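4. How the evacuation notices traveled

4.1 From the council room to the cellar

The most exciting part of the Bredov material, at least for us, is how ordinary the evacuation notices are. We had expected short commands. What we found were 900 notices written during the siege, many of them chatty, some of them rambling, and a few so full of street names and turnings that they read like a letter to a cousin visiting for the first time. They mention wells, bakeries, a school gate that sticks. All of this sits in the Ombridge archive in the order in which it was handed in, and we have kept that order here.

Earlier work on besieged towns has mostly looked at the talks themselves: who offered a corridor, who turned it down, and what was said afterward. That is important work and we lean on it in Section 2. But a corridor also has to be heard about. A family in a cellar on the east side of Bredov needed to learn that a road was open, until what hour, and whether the bus would stop at the market or at the bridge. The notices let us follow that knowledge from the people who wrote it down to the people who acted on it, sometimes within a single afternoon, and we think this is a wonderful thing to be able to do at all.

The two corridors agreed on during the siege ran to Memon, one by the river road and one through the brickworks. In the talks they were treated as equal. In the notices they were anything but! The river road is named early, spelled the same way each time, and nearly always comes with a departure point. The brickworks road goes by four or five names depending on who is writing, and in the first week it often appears with no departure point at all. Someone who had lived in Bredov all their life would have known what was meant. Someone who had arrived from the villages a month before, and there were many such people, would have had to ask a neighbor.

We coded each notice for place, time, source and what we call the carry line, meaning any sentence that asks the reader to pass the message along. The coding sheet comes from the Vītola project, with one change: we split "source" into the office that issued the notice and the person who signed it. This turned out to matter a great deal. Of the full set, 166 notices carry a personal signature with no office named, and these are the ones our interviewees remembered best. One woman could still say the signer's name, the hour given and the color of the paper.

Paper was only one of the ways in. Notices were also read over the local radio for as long as it stayed on the air, sent between town offices by wire, and shouted down stairwells. Where a notice exists in more than one form, the wired version is usually the shortest, with the carry line removed. Our guess is that the staff saw the line as something for neighbors and not for offices.

Figure 3a. A rack-mount network switch, with cables in four colors.

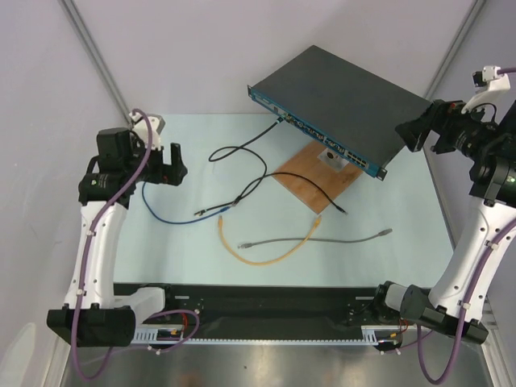

Ieva Butkienė, in her comments on an earlier draft, said that we were giving the wires too much credit. In her reading, the wired notices are short because the offices already knew the rest, and the cut carry line tells us very little about how anyone felt toward the public. She pointed to the second week, when the same office sends a bare two-line message by wire and pins up a full page on its own door before dark. We went back to the texts with this in mind and found seven more pairs of that kind. We now agree that the short form should be read as a note between colleagues, and we are very glad the point was raised before we built a whole argument on top of the other view.

Her comment also led us to a better question. If the offices shared a common stock of knowledge, when did that stock run out? The answer seems to be the day the river road closed. After that, the wired notices grow longer and begin to look like the ones on the doors. They name streets. They give the bus stop. In three of them the carry line comes back, addressed to office staff, who are asked to tell anyone they meet on the way home.

The interviews fit this picture well. We spoke with 53 people who had been in Bredov for all or part of the siege, most of them now living in Memon, and asked each of them to tell us how they first heard that a road was open. Hardly anyone began with a notice. They began with a person: the man from the pharmacy, an aunt, a boy on a bicycle. Only later in the conversation would the notice come up, often as the thing that settled an argument in the family about whether to go. Several people had kept theirs. One had used the back for a shopping list, and the list is a lovely source in its own right (see Appendix C).

We do not want to overstate what can be drawn from this. People who left are much easier to find than people who stayed, and a notice that was kept is a notice that somebody valued. The memory of a good tip may well have grown warmer with time. Still, the match between the texts and the talk is closer than we had dared hope, above all on hours of departure, where the spoken accounts and the written ones agree again and again.

One last detail on the wired notices. The Ombridge copies, which we were first shown on 16 April 2019, carry a send time but no time of receipt. For the offices on the west side this hardly matters. For the east side it leaves a gap, and we have marked such notices with an open circle in Table 4.

Figure 3b. Rack-mount switch, front panel toward the lower left, with a yellow Ethernet cable hanging from a port near its right end.
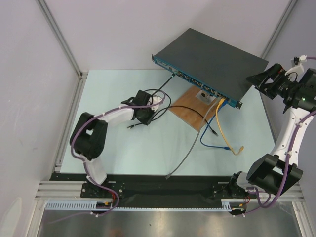
4.2 Notices that were taken back

A smaller group of texts cancels or corrects an earlier one. These were hard to sort, as a correction seldom says which notice it replaces, and two could be in force on the same street. We matched them by signer first and by place second. Where neither worked we left the notice unmatched, and it is listed as such in Table 5. The brickworks road accounts for most of the unmatched cases, which fits with the trouble over its name described above.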